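Dripping mixer tap, is it worth fixing or just replace?

wunevley_wren
May 28, 2021
Hi all, our kitchen mixer has been dripping since March and I'm over it. Plumber quoted me $157 just to come out and have a look, parts on top of that. Brand is Girnska, came with the house. Has anyone done the cartridge themselves? I can use a shifter but that's where my skills end lol.

marion gunn
Do it yourself! Mine was a Girnska too and the cartridge was $3 less than a pub dinner. Turn the water off at the isolation valves, pop the little cap off the handle, undo the grub screw and it all comes apart. Put a rag over the plughole first or you'll lose the screw (ask me how I know).

oldmate90
Disagree sorry. Cartridges for those are a lottery, I bought two that didn't fit and gave up. Whack a new Fanent on and be done with it.

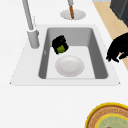 Also check your flexi hoses while you're under there. Ours let go when we were away and wrecked the kickboards, a right mess.

marion gunn
@oldmate90 did you take the old one into the shop with you? They come in different diameters, of course it won't fit if you guess.

oldmate90
I measured it thanks Marion.

IshbelCrichton
Depends on your water as well. We're on bore water and go through cartridges like nobody's business, so a cheap tap makes more sense for us. On town water I'd try the cartridge first.

wunevley_wren
Town water here. Ok I'll pull it apart on the weekend and take the old one in with me. Does it matter which way round the new one goes?

marion gunn
Yep, two little lugs on the bottom, line them up with the holes. Don't overtighten it!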